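Tonevstead household chores project
Progress report to Andell, period ending March

You asked for a plain answer on whether the machines can tidy a kitchen yet. They can't. They can tidy part of a table, provided the table has been tidied first.

We logged 2843 attempts this period, up from 400 last time. Picking up single blocks now works in almost 40 per cent of the harder layouts, meaning blocks placed close together or at odd angles. Cutlery is still poor. Spoons are picked up and then offered to the floor. Socks, which your board was keen on, have been put back to the summer.

Plerex has delivered the new grasp planner and it is quicker, though it hesitates near anything blue for reasons they are looking into. The shelf-stacking work at Kuusisto has not started – their shelves are still in boxes.

Sorting by colour is the main task until the next review, with both arms sharing one mat.

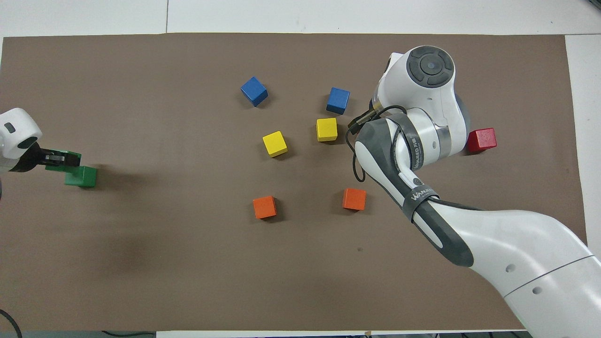 Report and photograph: Kaisu Karppinen, Tonevstead

The green block is in the smaller arm's gripper, with the other colours still on the mat. A child of four would be quicker, but would want lunch.

Spending is within budget apart from replacement gripper pads. We would like 7 more weeks on sorting before going back to spoons, and need your decision by Friday.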